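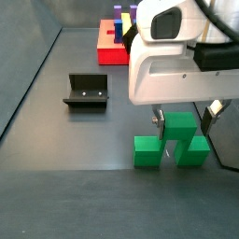 A reader commented under the previous post that the arm is the only line in a cell budget worth arguing over, and that everything else can be bought out of petty cash as the need comes up. I had the same view when I wrote the first version of the Disport budget. The spreadsheet has been revised several times since then and the arm hasn't moved once. All of the changes were in the lines below it.

Disport is a bench cell for block assembly. The arm picks printed parts and places them on a red base board, and the job is to get them seated without a person reaching in. The parts are simple shapes in a few colors. The arm was paid for out of last year's money, so this post covers only the rest: fingers, cabling, fixtures, enclosure panels, spare parts, and freight. The ceiling for all of that is $3,000 for the year. It was set before I had a parts list, and I don't expect it to change.

Committed so far is $2,532. That leaves $468, and part of that is already promised in my head to items that have no quote yet.

Fingers

I underestimated this line more than any other. The first budget had one entry, "gripper fingers," with one price. In practice there is a finger blank, a pad, the bracket or bolts that hold it to the jaw, and the time to refit and re-teach after a swap. A wide block with a gap under it wants a different grip from a narrow upright piece. One finger shape can be made to handle both, but the grasp points have to be chosen with more care and the approach gets slower.

I got quotes from two places. Fludevura sells metal fingers as matched pairs with pads included. Oksanen sells the blanks and leaves the pads to the buyer. On paper Oksanen is cheaper. After adding pad material, adhesive, and the pair I would expect to ruin while learning, the two came out close enough that lead time decided it. Fludevura quoted May and Oksanen would not quote a month at all.

Printed fingers are the third option. They cost very little in material and I can change the shape the same day. The drawback is stiffness. A printed finger bends a small amount under grip force, and when the part has to go into a shallow recess, a small amount is most of the clearance. I budget for both kinds now: metal for anything that presses down, printed for trying out shapes. They are two separate lines. When they shared a line I kept spending the metal money on filament.

Pads wear. I have them as a consumable, replaced every 1,000 cycles. That interval is a guess made for planning, and I will correct it when I have enough log data. If you are copying this structure, put the guess in its own cell and make the cost refer to it, so you only have to change one place.

Cabling

The cable that came with the gripper works. My complaint is about its path. It runs along the outside of the arm and has to have slack for wrist rotation, and slack takes up room. With a low approach close to a wall, the loop is what decides how far the wrist can turn. I have lines for a second cable, a set of clips, and a right-angle connector if I can find one with the right pin layout.

The second cable is the one I would tell other people to buy early. A spare looks like waste until the first one fails, and the lead time on this type is longer than for the fingers. Freight for the cable and the first finger set together was $163, charged as one shipment to Fovska. I had freight at zero in the first version. The supplier pages don't show it until checkout, and I had been building the sheet from the product pages.

So freight is now its own section. I group orders by supplier and hold small items until there is a larger one to ship them with. The cost is some waiting.

Fixtures

The base board is printed, and so are most of the parts. Printing is cheap per piece but the board is a thick slab and takes long enough that a failed one hurts the schedule more than the budget. I plan for two boards per design. One is in use and one is on the shelf.

There are a few things I would specify before printing a board again:

- Recess depth. Shallow recesses are forgiving on entry and poor at holding a part once the next one is pushed against it.
- Surface direction. The print lines on top should run the same way on every board, or the lighting has to be checked again after each swap.
- How the board is held to the table. I left this out of the first budget entirely. Friction alone was the plan, and a plan with no cost line never gets reviewed.
- Clearance on both sides of each part for the fingers, measured with the jaws open and with the pads on.

The last one is a layout question, but it has a cost. If two tall parts stand close together, the fingers can't get down on either side of the one between them, and the choice is thinner fingers or a different assembly order. Changing the order is free. Thinner fingers are a new quote. 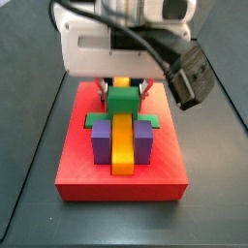
I worked through the order first and bought nothing until that was done. The rule I ended up with is to seat the piece that everything else sits against, check that it is down, and then add the uprights from the side the wrist can reach with the cable in its normal position. It is slower to program. It removed one finger set from the sheet, and that was the largest single saving in the whole revision.

The work also changed how I think about the housing on the wrist. It is wider than the gripper below it. For a short part the fingers reach the board well before anything else gets near it, but if a tall part is already standing nearby, the underside of the housing becomes the limit. I had been comparing fingers by stroke and grip force. Length should have been the first column. Longer fingers cost slightly more and give up some stiffness, so I would not order the longest available, only the length the tallest finished assembly needs plus a margin.

Enclosure

Gray panels on the sides, plain table surface. I bought the panels for safety and for steady lighting and they do both jobs well enough. What I would budget differently is the gap between the panels and the working area. Every bit of wall that is close to the board reduces the set of useful wrist angles. If the table is already bought, the panels have to fit the table, and the arm has to put up with it. If it isn't, size the table last.

Table surface: matte, dark. Glossy surfaces gave me reflections that moved with the arm. The matte sheet was not expensive and I would not try to save on it.

Spares

I keep this section boring. Screws in the sizes the gripper uses, pads, one cable, one finger pair, one board. The full spares line is a fixed share of the ceiling and I don't borrow from it. I did borrow from it once, for the panels, and then had to stop for want of a bolt that costs less than a coffee.

What is still open

The finger order from Fludevura is committed and counted in the total above. The Oksanen blanks are not ordered. If the May date slips I will buy one set of blanks and cut pads by hand, and that would use most of what is left.

I have no line for a second gripper. A tool changer was on the list for a while and came off when I added up the changer, the second gripper, the mounting parts, and the extra load on the wrist. It would have taken the entire ceiling, with nothing over for fixtures.

The clamp for the base board has a drawing and no price. I am considering two side stops and a screw, all off the shelf, with holes drilled in the table. The other idea is a plate under the board with locating pins, which is better for repeat swaps and needs a shop to make it. I have asked for a price on the plate and will put it in the sheet when it arrives.

Last updated: 7 April 2021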